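Inicio > Publicaciones > Actas del taller > Planificación y adquisición de equipos

4. Planificación de la compra y reparto del presupuesto

4.1. Punto de partida

Cuando empezamos a pensar en la célula de manipulación teníamos una partida cerrada, un espacio de laboratorio compartido y muchas ganas. La partida se había aprobado en febrero con una descripción muy general («equipamiento robótico para tareas de recogida y colocación») que nos dejaba bastante libertad, y con ella la obligación de decidir bien. La primera reunión de planificación la dirigió Dorota Kaczmarczyk y de ella salió una hoja de cálculo que hemos seguido usando hasta hoy, con más pestañas de las que nos gustaría reconocer.

La hoja separa el gasto en cuatro bloques: brazo y controlador, extremo del brazo (pinza, dedos, cámara de muñeca y cableado), puesto de trabajo y consumibles. Los dos primeros son los que cualquier grupo incluye en su solicitud. Los otros dos suelen aparecer al final, cuando ya queda poco margen, y queríamos darles su lugar desde el principio. Nos parece la parte más interesante del ejercicio y le dedicamos el resto de esta sección.

4.2. Ofertas recibidas

Pedimos oferta a dos integradores, Morkton y Prukaten. Morkton presentó una célula completa, con mesa, bastidor y armario de control incluidos y una garantía única para todo el conjunto. Prukaten ofertó por separado cada elemento y dejó el montaje a nuestro cargo. La diferencia de precio entre ambas, una vez sumados los elementos que la segunda no incluía, se quedó en menos de lo que esperábamos: 3000 euros a favor de Prukaten. Esa cantidad hay que compararla con las horas de montaje, que Przemysław Czarnecka estimó con mucho detalle y que resultaron ser el factor decisivo en los dos sentidos. Si las horas se imputan a personal contratado, gana Morkton. Si el montaje forma parte de la formación de los doctorandos, gana Prukaten, y con holgura.

Elegimos la segunda opción. Nos entusiasmaba la idea de que quienes iban a trabajar con la célula la conocieran tornillo a tornillo, y en retrospectiva volveríamos a hacerlo. El montaje reveló dos errores en nuestra propia lista de materiales (un conector duplicado y una placa adaptadora que faltaba) que con una célula llave en mano no habríamos aprendido a detectar. La placa costó 300 euros y tardó en llegar bastante más que el brazo.

Conviene precisar un aspecto de procedimiento. Las dos ofertas tenían plazos de validez distintos y el servicio de compras exige que las propuestas comparadas estén vigentes en el mismo momento. Renata Szczepańska tuvo que solicitar una prórroga a Morkton, que la concedió sin cambios. Recomendamos pedir de entrada un plazo común y hacerlo por escrito.

4.3. El extremo del brazo como gasto recurrente

El bloque que peor habíamos dimensionado era el segundo. En la primera versión de la hoja, la pinza figuraba como una compra única, con vida útil igual a la del brazo. Bastó una ronda de ensayos para separar la pinza propiamente dicha, que sí puede amortizarse a varios años, de los dedos, que son piezas de desgaste y que además cambian con cada familia de objetos. Ahora los dedos tienen línea propia y se reponen por parejas. Guardamos una pareja de repuesto montada en su soporte y otra en el cajón – una costumbre que heredamos de Lorne Girard, que la traía de su etapa en la industria.

La cámara de muñeca plantea una cuestión parecida. Su precio es modesto en relación con el brazo, pero el cable que la acompaña recorre todas las articulaciones y sufre en cada giro. Presupuestamos la cámara una vez y el cable cada año. También reservamos una pequeña cantidad para iluminación. Los objetos brillantes son los que más la agradecen y los que más tiempo de ajuste consumen si no se ha previsto.

El tiempo de exposición merece una nota. Con exposiciones largas la imagen es limpia cuando el brazo está parado y pierde nitidez cuando se mueve. Una cámara de gama superior reduce el problema, a un coste que en nuestra partida equivalía a 2000 euros adicionales. Decidimos aplazar ese gasto e invertirlo en variedad de objetos, una decisión que todavía discutimos con gusto en las reuniones de grupo.

4.4. Puesto de trabajo y conjunto de objetos

El puesto de trabajo es el bloque más barato y el que más influye en la comodidad diaria. Especificamos una superficie de color oscuro y acabado mate para evitar reflejos, bandejas claras que contrasten con ella y almacenamiento cerrado para los objetos. Los muebles de almacenamiento los suministró Hägglund y las bandejas se compraron a Mestico, de un modelo que se vende suelto y se puede reponer sin cambiar el resto. Es un detalle menor en la factura, pero mantener la misma bandeja de una campaña a otra ahorra muchas horas de recalibración.

Los objetos se eligieron con un criterio presupuestario explícito: cada compra debía añadir al menos una propiedad que ningún objeto anterior tuviera. La hoja de cálculo recoge para cada candidato la forma, la rigidez, el acabado y el precio de reposición. El método obliga a justificar cada adquisición y, a nuestro juicio, funciona de maravilla. Con él descartamos una larga serie de cajas casi idénticas que en la primera versión ocupaban una parte considerable de la línea de consumibles.

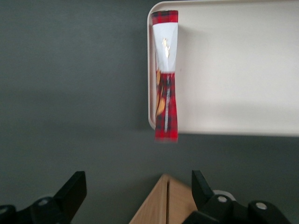

Figura 3. Vista desde la cámara de muñeca: envoltorio de cuadros escoceses sobre una bandeja blanca.

La línea de consumibles es la que más ha crecido entre la primera y la última versión del presupuesto, y estamos convencidos de que es dinero bien empleado. Los objetos rígidos y de forma simple cuestan poco y duran mucho, de modo que su reposición apenas pesa en el total. Los que obligan a gastar son los irregulares. El envoltorio de la figura 3 reúne en una sola pieza varias de las propiedades que buscábamos: se estrecha en el centro como un reloj de arena, combina el estampado rojo con una zona blanca y detalles dorados que reflejan la luz, y su extremo inferior sobresale del borde de la bandeja. Para obtener esa misma variedad con piezas sencillas habría que comprar varias, y aun así faltaría la combinación. Por eso asignamos a este grupo un precio unitario más alto y una tasa de reposición propia, que revisamos al cierre de cada campaña.

La madera ocupa una línea aparte. Las piezas de este material se compran en lotes pequeños y se almacenan en el mismo mueble que las demás, con una etiqueta de lote en el cajón. Henryk Zalewska propuso registrar también el tono, que varía entre lotes, y lo hemos incorporado a la hoja como campo opcional.

4.5. Calendario de gasto

El orden de las compras importa casi tanto como su importe. Nuestra recomendación es adquirir primero una muestra reducida del conjunto de objetos, antes incluso de cerrar la elección de la pinza. La apertura máxima, la longitud de los dedos y el tipo de contacto se deciden mucho mejor con los objetos encima de la mesa que con un catálogo delante. En nuestro caso lo hicimos al revés y tuvimos que pedir un segundo juego de dedos.

En la versión actual de la hoja, el brazo y el controlador se encargan en cuanto se aprueba la partida, por su plazo de entrega, y la pinza queda pendiente hasta completar las pruebas manuales con la muestra. El bloque de consumibles se libera en dos tramos: el primero al inicio y el segundo una vez terminada la primera campaña, con los datos de desgaste ya disponibles. La sección 5 detalla cómo se calculan esas tasas y qué campos de la hoja intervienen en cada una.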